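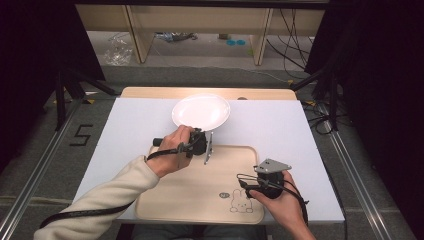

Table setters and tray packers wanted – casual, Lotham

Plates, trays, cups, cutlery. Putting them out, putting them away, doing it again. If you can do that for a few hours without getting cranky, keep reading.

We're Serex. Small outfit, upstairs from the old Skullwood furniture showroom in Lotham. Need people for the September block and probably after. Posting this fast as two of our regulars have gone back to uni and the roster has holes in it.

What the work is

You stand at a table. There's a plate, a tray, sometimes more than that. You get a card with a task on it and you do the task, both hands, at a normal pace. Plate onto tray. Plate off tray. Tray square to the table edge. Cutlery beside plate, cup top right, napkin folded or not folded depending on the card. Then reset and next card.

Some days it's breakfast settings, some days it's clearing up after a pretend lunch. Packing days are different again – lunch boxes, cutlery rolls, stacking bowls into a crate with paper between. Packing days go slower and most people like them better.

It's repetitive. Not going to dress that up. A full set is 51 cards and you'd get through it in a shift with breaks. The whole block is 362 cards shared between everyone rostered on, so you'll see a fair bit of variety if you stick around.

 Training on the first shift is paid, same rate as any other hour. Most people feel clumsy the first morning and fine by lunch.

Hours

Morning shift 8:30 am to 12:30 pm
Afternoon shift 1:15 pm to 5:15 pm

Pick one or the other, or swap week to week if you tell us early. No doubles – your wrists won't thank you. Minimum commitment is three shifts. Ten minutes off every hour, kettle and biscuits in the back room, fridge for your lunch (label it).

Who we're after

– 18 or over
– ok standing for most of an hour at a stretch. Stool available if you need one, just say so when you apply and we'll set the table height to suit
– both hands in reasonable working order, no current wrist or shoulder injury
– can follow a written card in English. Doesn't need to be fancy English
– turns up. Really this is the main one

Left handers very welcome, we never have enough. Cafe, catering or aged care kitchen background is handy but not needed. One of our best people came from a plant nursery.

What to wear

Plain top, long sleeves, light colour. Cream, white, pale grey all good. No big logos or writing. Sleeves that stay put, not the floppy kind that end up in the plates. Rings and bracelets off, watch off. Nail polish is fine. Closed shoes, it's carpet but there's cabling on the floor in places so watch your step and no thongs please.

Looking after the gear

Plates get wiped between sets, trays too. Ceramic goes back on the felt shelf, wooden trays stand on their ends in the rack and do not go in the sink – we lost a good one that way, it warped. If you chip something tell Tetsuya, you won't be charged for it. Chipped plates come off the table straight away even if it's tiny.

We're also after trays, by the way. If you've got a wooden one with a raised edge that you don't use, bring it in, we'll give you a Tiêu lunch voucher for it. Tiêu is the noodle place downstairs, the pepper tofu is very good.

Pay

Casual hourly rate, super on top, paid fortnightly. Rate is in the info sheet we send out when you apply, along with the consent form. Read the form properly and ask if any of it isnt clear. You can pull out of a session at any time and still get paid for the hours done.

Getting here

Side door on the laneway, not the showroom front, which is locked. Buzzer says Serex. One flight of stairs, and there's a goods lift if stairs are no good for you – let us know beforehand and someone will come down with the key. Street parking is two hour only so the bus is the better bet. Bike hooks inside the door.

How to apply

Email Precious Du Plessis at the address on our contact page. Put LOTHAM TABLES and reference 2468 in the subject line so it doesn't get lost. We need:

– your name and a phone number
– mornings or afternoons
– left or right handed
– anything about access or the table height
– earliest you can start

No cover letter. Resume if you've got one lying around, don't write one specially.

Precious will ring you back, usually inside a couple of days, then it's a short try-out with Tetsuya Sugiyama who runs the room. Twenty minutes, you set a table, he shows you around, you ask him whatever you like. Try-out is paid too.

Applied last time and didnt hear back? Sorry, apply again. We had email trouble and lost a few.

Friends applying together is fine but send seperate emails. We'll try and put you on the same shift, can't promise.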